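The blanket that finally got finished

March 7, 2026

I have a confession to make before I get going: I started wanting to weave before I knew what a warp was. I just liked the word! My neighbor Gertraud Wyss had a table loom folded up behind her wardrobe, and last September she asked if I'd take it off her hands. I said yes so fast I think I scared her.

So it's been a whole fall and winter of weaving, and I am so happy with it that I've been boring everyone I know. Now it's your turn.

The loom is a Lacson, an older one, with four shafts and a beater that squeaks when the heating is on. Gertraud showed me how to wind a warp on her kitchen chairs, two of them set back to back, and we walked in circles with the yarn until we were both dizzy. My first warp was 300 threads. If you weave, you're already shaking your head. You're right! I should have made a bookmark. But I wanted something big enough to pull over my feet, and she let me find out for myself.

Threading took me 3 evenings. I crossed two threads near the left side and didn't see it until I'd woven the length of my hand, and then there it was, a little ladder running up the cloth like a snag in a stocking. I unpicked all of it. Then I made tea, came back, threaded it again, and crossed two different ones. I left those in. They're still in there and I'm fond of them now.

What got me hooked was the sound. There's the shuttle going across, then the beater — thump — then the treadles I don't have, which I keep reaching for with my feet anyway because I watched too many videos of people on floor looms. After an hour or so my shoulders drop and I stop planning dinner in my head. I've tried running, I've tried a meditation app, I tried sourdough like everyone else, and none of them ever did that for me.

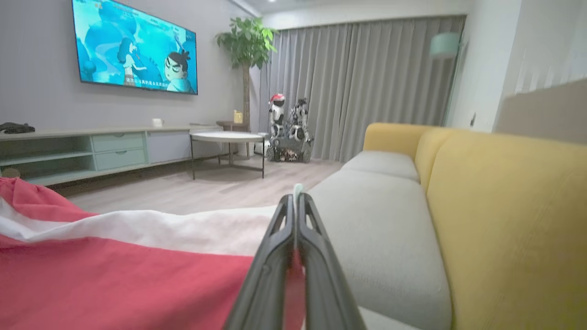
Let me tell you about yarn, because that has been the other big discovery. I'd always bought whatever was soft in the store. Soft is lovely for a scarf, but for a warp you want something that can take a good pull without fuzzing up and grabbing its neighbors. Gertraud sent me to a little mill shop called Arkari, out past the bus depot, where they sell cones with small flaws at the back. I went in for one cone and came home with a backpack full. There's a dark green in there that I can't stop looking at. It has bits of hay in it! You pick them out as you go and they pile up on the table.

The man who runs the Saturday-morning-sized corner of it (it really is just a shelf and a stool) is Dexter Yap, and he talked me out of a very pretty mohair. "Put that in the weft," he said, "and leave your poor warp alone." I've repeated this to people who don't weave at all.

My next project is a set of dish towels in a pattern called Tirkau, which is a broken twill with a small diamond that only shows up when the light comes from the side. I've done a sample, 19 rows, and got the diamond to show in most of them. The ones where it doesn't are from when I was on the phone with my sister.

If you're thinking of trying it, borrow a loom before you buy one. Ask around, because a lot of people seem to have one folded up somewhere and feel a bit guilty about it. And start with thick yarn in two colors that are really different from each other, so you can see your mistakes while they're still easy to reach. I used navy and black. At night. With one lamp.

I still need to figure out hemming. I've read that you should wash the cloth first and hem afterward, and I've read the opposite from someone who sounded just as sure. If you have an opinion, please leave it in the comments — I have towels to cut apart next week and I'm nervous!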